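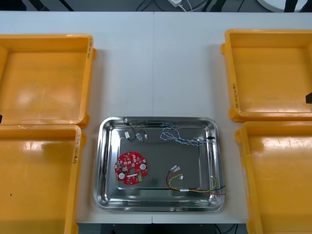 Air cargo between small islands is a business where many little things must reach the right place in a short time. Our group studied how one small carrier, Saludo Air, sorts its light parcels at the Umton terminal before they are loaded on the morning flight. A model of the sorting desk can be made with very simple items, for example four orange-yellow plastic trays, two on each side of a rectangular steel tray, on a white table. In such a model the steel tray is the place of arrival and each plastic tray is one destination. We used this idea in all parts of the report, and we call it the "centre tray" layout.

1. Background

Saludo Air flies from Umton to Urkska, Clastia and two smaller airstrips. It carries passengers and cargo in the same aircraft, so the space for cargo changes every day with the number of travellers and their bags. Heavy cargo is booked one day before. Light parcels are accepted until 5:30 in the morning, and the flight to Urkska leaves first. The persons who send them are mostly repair shops, pharmacies and families.

Our supervisor, Mrs. Marilou Pascual, proposed the topic after she saw that most student work on aviation speaks about large airports only. We wanted to know if the order of work at the desk has an influence on parcels which miss their flight.

2. Method

Ariel Villanueva and Divina Quiambao visited the terminal on 10 mornings in August. They stood behind the yellow line, as the station manager asked, and wrote down for each light parcel the time of acceptance, the time of sorting and the flight on which it travelled. Noel Dumlao put the notes into a spreadsheet and checked them against the cargo manifest. I, Crisanto Calimlim, wrote the text and made the calculations.

In total we followed 178 parcels. We did not open any parcel and we did not write the names of the customers. When the label was not readable from our place, we asked the clerk for the destination after the flight was closed, so that we would not disturb the work.

3. Results

Of the 178 parcels, 8 did not travel on the flight for which they were accepted. All of them went on the next flight, and no parcel was lost. Two of the 8 were left because the aircraft was already at its weight limit. The other 6 were in the wrong pile when the cart was closed.

At Saludo the parcels are at present placed in one long row on the counter, and the clerk walks along the row with the list. When a late parcel comes, it is put at the end of the row, also if its destination is at the beginning. All 6 wrongly placed parcels were accepted in the last half hour. Four of them were for Clastia, and the labels for Clastia and Urkska have the same colour.

4. Discussion

With the centre tray layout, the clerk can stay in one position and reach every destination by hand. A late parcel goes first to the centre and is moved only after the label is read. We think this would help in the last half hour, but we have not tested it during real work, and our opinion should be taken with care. Larger parcels would still need the counter. A different label colour for Clastia is a cheaper change, and the station manager told us that she has already asked the head office for it.

The main weakness of our study is the season. In August the weather was calm and no flight was cancelled. In the rainy months parcels of two days can be waiting together, and the labour at the desk is much harder. We also saw only the morning shift.

5. Further work

Divina and Noel will repeat the observation next term with the afternoon flights, if the terminal gives permission again. The spreadsheet can be asked for at the department office.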